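Can our block association apply for a small grant if we aren't a registered charity?

Posted by Elvira Londoño, 11/2/18

Hi all! I help run a little after-school food club in Ultuswood (we meet in my kitchen or my neighbor's, depending on who has cleaned up) and we would love to apply to the Tanderus Fund's spring round. It's $400, so not a fortune, but it would pay for snacks and aprons and maybe a second hot plate. The trouble is that the form asks for a "registered number" and we don't have one. We have a bank account in two names and a page of rules my brother-in-law typed up. I called the branch on Pelletier Street and the young man there was very sweet but he read me the same page I already had in front of me.

So do I leave that box blank, or do we need to go and become an actual charity first? I've read that can take months and the round closes in April. I'd also like to know if they mind paying for food, as I've seen other funds that won't touch it.
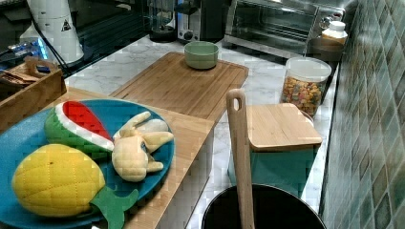
Rami Hourani
Don't leave the box blank! We did that our first year and the form came straight back. What you want is a sponsor, meaning a registered group that takes the money in for you and passes it along. Ours was the Toltach library friends. They signed a one-page letter, we put their number in the box and wrote our own name underneath, and that was fine. Ask whether they keep a cut, though – ours kept 2 percent, and I only found out when the check came to $392 and I'd already told everyone $400.

Food was okay for us as long as we listed it under "activity costs". I think if you call it "refreshments" they get fussy. Get the letter early, by the way. Our sponsor only met every other month and we came very close to missing the date.

Garnet Paquette
just apply, worst they can say is no. we got turned down once and got it the next year with pretty much the same form

Cuiping Tan
Rami is right about the sponsor, but I'd check one more thing before you ask anybody. Look at your bank account. Two names is good, but the fund wanted ours to be in the name of the club, and we had a joint personal account, so that was a whole extra trip with everybody's ID. If yours is the personal kind, the sponsor can sometimes hold the money and pay your receipts directly. It's slower and you have to save every slip of paper, but it does work.

On the rules page, add a line saying what happens to leftover money if the club closes. Ours didn't have one and they wrote back to ask. One sentence was plenty – we said it would go to the school.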